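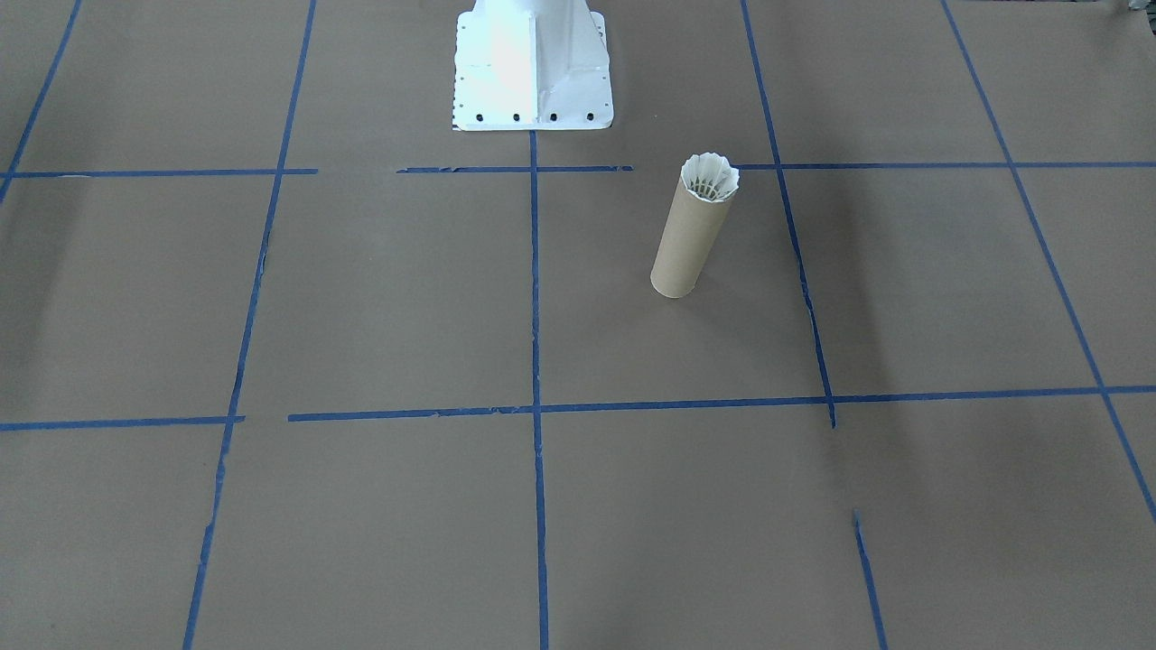

Flurnon

Which paper to put down on a wooden floor before painting a room?

I'm painting the back bedroom next month and want to cover the floor properly this time. It's old pine boards, sanded and oiled in February, so I don't want to be scrubbing emulsion out of the gaps. Last time I used thin plastic sheeting and it was miserable. It slid about, it stuck to my socks, and drips sat on top of it until I trod in them and carried them out to the landing.

I've seen people use brown kraft paper on a roll instead. The one I'm looking at is 1000 mm wide. The other choice is cotton dust sheets, but I'd need at least two for this room and the decent ones cost more than I expected. The walls are getting a mist coat and then two coats of matt, and the ceiling will have to be done as well. Skirting boards are gloss and will be last.

What I'd like to know is whether paper soaks through if you spill on it, how you fix it down without marking the oil finish, and whether it can stay down for the whole job. I can only work in the evenings, so the job will take me 6 days or so and I'll be walking on it the whole time.

Posted 2019-05-21

Cidoreo

I've used kraft paper for years in rented flats and it's fine for what you describe. Splashes from a roller dry on the surface and stay there. A proper spill will go through if you leave it, so keep a rag in your back pocket and lift the wet piece out if you knock the tray over. I stand the tray and the tin on an old cotton sheet folded double, on top of the paper, and move that along with me as I go round.

Thickness matters more than width. The very thin stuff sold for wrapping parcels tears as soon as you twist your foot on it. Ask for floor protection paper or look for a heavier weight on the label. If you have trouble finding it, builders' merchants usually keep it near the tapes.

To lay it:

Sweep and then vacuum the boards. Grit under paper will scratch an oiled floor when you walk on it.

Unroll the first strip along the longest wall and leave it for an hour to relax. It will want to curl back up. Weigh the ends down with whatever you have.

Overlap the next strip by a hand's width and tape paper to paper along the whole length of the join. Short bits of tape every so often are no good, you'll catch the edge with the ladder.

At the walls, stop the paper just short of the skirting and bridge the gap with low-tack masking tape. Try a bit of the tape in a corner first and leave it overnight. February is long enough ago that the oil should have cured, but some finishes never like tape. If it leaves a mark, tape to the bottom edge of the skirting instead and leave the boards alone.

When you get to the gloss, the tape at the edge will be in your way. Pull it off and put fresh down, as the old strip will have dried paint on it and you'll get a ragged line.

It can stay down for the week. Lift a corner halfway through and check nothing has got underneath. Don't mop near it, and don't leave it down for months, as the covered wood can end up a different shade from the rest.

Drarnberg

just use dust sheets, paper is a waste of money and you throw it away after. My dad's sheets are older than me

Falcão

Both have their place. Sheets let liquid through quicker than people think – I ruined a bit of carpet that way – but they're easier on a staircase, where paper is slippery and shouldn't be used at all. For one flat room I'd go with paper.

One thing to add to the long answer above: do the ceiling first and then change any strip that's badly spattered before you start on the walls. Dried flakes come off on your shoes and end up in the wet skirting. Keep the end of the roll for that. Clean offcuts are also handy under the doors if you take them off to paint.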